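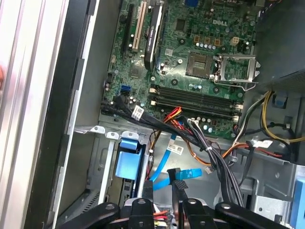
Desktop computer with its case open and memory slots empty, Postorthorpe test bench.

POSTORTHORPE, November - Juker today released results from its Lostano study of robot disassembly, and the company is asking readers to keep their expectations low. In 207 tries at unplugging a single cable inside a used desktop computer, the Lostano method succeeded 88 times. An older scripted method from Brennan managed 373 successes, but it had far more tries and much tidier cases, so Juker does not consider the two numbers comparable.
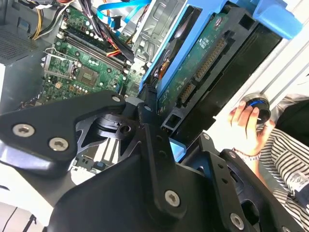 Declan Dolan said he would not call the method ready for a recycling line, and he doubted that a bigger model alone would fix it. "We have seen that claim before," he said. "Show me the failures first."

Juker is publishing the logs of all the failed tries. The study did not test laptops, and it made no estimate of cost or labor savings.
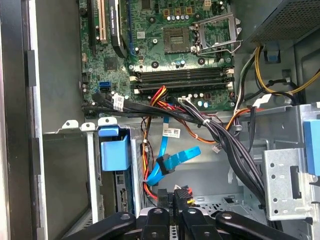

Drive cage, loose blue SATA connector and power wiring inside the desktop case.

The full report is available from Juker on request.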